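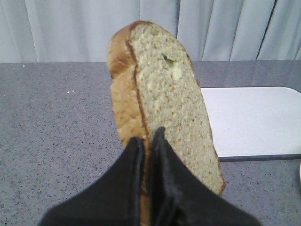 A slice of bread in the gripper, as seen from the wrist camera.

So I've had the Dukstead kitchen arm kit for a while now and people keep emailing to ask if it's any good. The answer is a bit long, so put the kettle on.

First, what you get for your £556. The arm, a clamp, the soft-fingered gripper, one little camera for the wrist and a second one you fix wherever you like, plus a download code for the software, which is called Osagie. No printed manual. There is a PDF, and it's fine, but the page on setting grip strength is wrong (it tells you to start at 18, and I can tell you that 18 is for a jar of pickles and not for anything you plan to eat with your hands). I emailed Dukstead and got a very nice reply from Chiamaka Effiong on their support desk, who said to try 2 and creep upwards. Much better! She also sent me a newer version of the file, so full marks there.

I picked sandwiches as my test because bread is horrible to pick up. It squashes, it tears, it bends in the middle just when you think you've got it. A block of wood tells you nothing. The soft fingers are the main reason I'd buy this kit over the cheaper Adel one, which comes with hard plastic pincers and an extra bag of screws I never found a home for. The Dukstead fingers give a little as they close, and holding a slice by its bottom edge is the sort of job they were made for.

The wrist camera is better than I expected at the price. You get enough detail to see the crumb and the crust, and that matters if you're teaching it by hand and want to know where you're pinching. It does go a bit soft close up. I wouldn't pay extra for a sharper one, though my friend Hooman Shirazi would and has told me so at length.
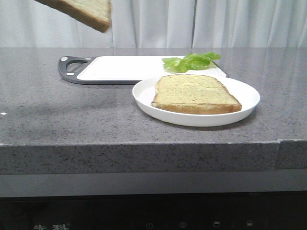 The second camera is where I'd spend time. Set it up so it takes in the plate, the board and a good stretch of worktop, then leave it alone. I moved mine in April, just a nudge, and had to redo the whole calibration, all 15 steps of it, with the progress bar stuck for ages on the last one. Fast movement comes out as a smear too, so if you like stepping through your recordings afterwards, slow everything down in the settings first.

Grumbles: the cable is too short, the fan whines, and Osagie forgets my saved positions whenever it updates. The box says up to 15 hours of recording on the supplied card and I've got nowhere near that.

Would I buy it again? Yes, I think I would, if you like fiddling. If you just want a sandwich, you own a pair of hands already. I'm going to try it on lettuce properly next, and I'll post the settings I end up with.

Posted 2020-07-18
12 comments · 9 shares

Recent posts
Ornham repair café, and my poor toaster
Which clamp for a stone worktop?
Adel arm kit: first week
Label printers, ranked by how much they annoyed me

Contact · About this blog · Back to top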